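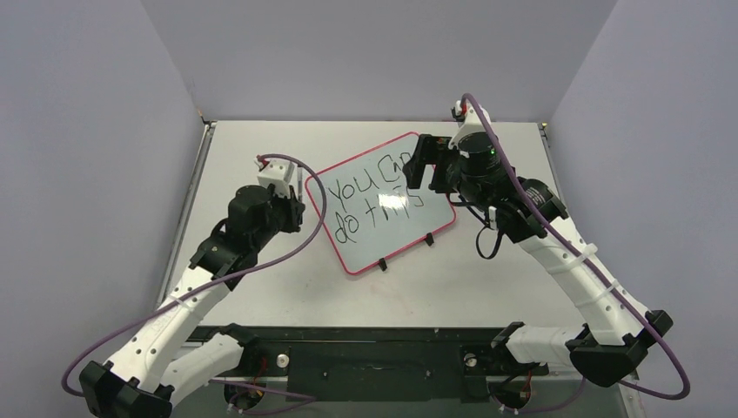

Pullis wrote:
Isopropyl takes old marker off, but it strips the surface too. After that every new stroke ghosts worse.

Conutcombe
Agreed on ghosting, not on the cause. I have used isopropyl on a small desk board since January and it still wipes clean. Cheap ink left on overnight does more harm. Mine had 21 days of the same two lines on it and needed three passes.

Katiyar
Three passes means the coating has gone. Try writing over the old ink with a fresh marker and wiping at once. The solvent in the new ink lifts the old.

Conutcombe
Tried that. It works on black and leaves red behind.

Zellivau
Going back to the first post, which asked about glare as well as cleaning. Tilt matters more than finish on a board this size. Mine stands on two small feet and I turn it away from the lamp until the words read.

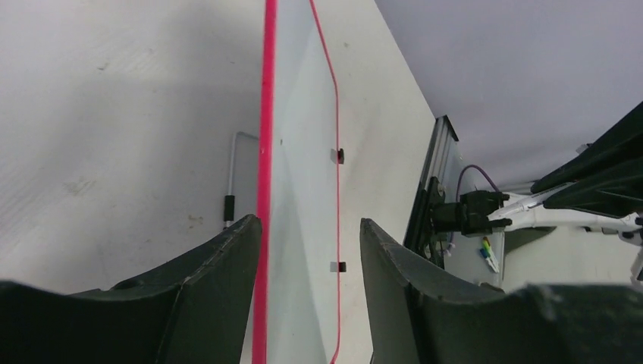

Check that the feet grip the edge squarely before you write – if one sits skewed, the board rocks under the pen and the lettering drifts.

Pullis wrote:
Feet are fine for reading. For writing I lay it flat.

Katiyar
Same. Still no to isopropyl.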